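Towels, a basket and a free afternoon

Filed under: Home bits, Small sorting jobs

Hello again! If you read my post back in September you'll know I had big plans for the linen shelf, and if you've been here any longer than that you'll know how my big plans usually go. Anyway, it's 1st December, there are guests coming for the holidays, and Hanane (Hanane Ouali, my neighbor and the bossiest folder of laundry in Iltgate) finally talked me into dealing with the small towels. I own 20 of them. I live alone. Let's not discuss it.

My old way was to stack them straight on the shelf, and the stack would slide over every time I wanted one from the bottom. So now they get folded on the big table and go into a basket, and the basket goes on the shelf like a drawer. I picked up the idea from my sister-in-law Aoife, who does this with everything she owns, including potatoes.

On to the pictures!

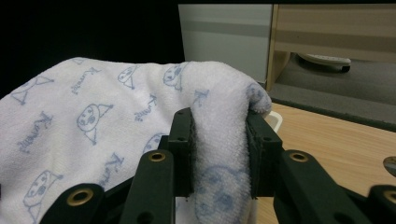 The cat towel, before folding. Look at those faces! I love the blue line drawings on the white terry, and I will not be taking comments on whether a grown woman needs cats on her towels.
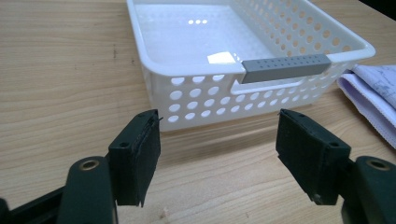
My white basket with the holes in the sides and the gray bit on the handle. The bottom is solid, so small things can't poke through.

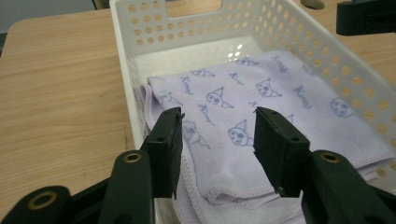
A lavender one, folded and in the basket. I'm so pleased with that color against the white.

How I fold them now

Hanane's way is in half, in half again, then in thirds if the towel is a long one. I used to roll mine, but they came undone the minute I pulled out the one next to them, and terry is bouncy stuff that doesn't like to stay rolled. Folded edge faces up, so you can grab a single towel without dragging out its friends.

The whole job took me 2 cups of tea and one phone call with Colm, who wanted to know if I still had his casserole dish (I do, it's behind the flour).

What's left to do

Bath towels next, and those are going to need something deeper. I saw a nice tall bin at the housewares place in Festbridge, but I want to measure the shelf first because I've been burned before. Then there's the drawer of odd pillowcases. Kheri says she'll take any spare ones for her sewing class, so if you're local and have some to get rid of, leave me a comment and I'll pass them along with mine.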